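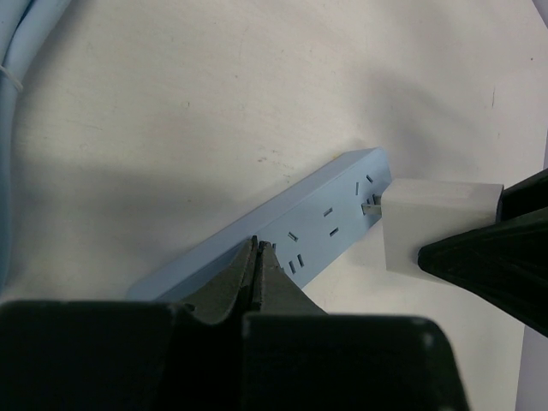 Bought the Mudetti power strip in February for the desk in the back bedroom, which had one socket and far too much stuff wanting it. Long narrow thing, pale blue-grey, matte, rounded at the corners. Looks nice enough on a white table that I stopped hiding it. Main selling point for me is the slots being set at different angles, so a boxy adapter like the white one at the far end has some chance of not sitting on top of everything else. Some chance. A fat block will still crowd the slots next to it, so put your biggest one on the end and work inwards.

Fit is tight. Very tight for the first week, had to hold the strip down with one hand to get anything out. Eased off a bit now. Matte finish doesnt show fingerprints, does show dust.

Cable is 2 metres and quite stiff. Came out of the box with a kink in it and still had the kink on Friday. I'd have liked a bit more length, the old Verstraete reached right round behind the bookcase and this one doesn't.

What I run off it – laptop, lamp, phone charger, speakers, label printer when I remeber where it is. No heaters, no kettle. No buzzing, no warm patches that I've noticed.

Hazel has the Rovby one and likes the switch on hers, fair point, but it was 15 quid more and I wasn't paying that for a switch.

Would buy again for a desk. For behind the telly I'd want the longer cable. Four stars.

Amos Oyelaran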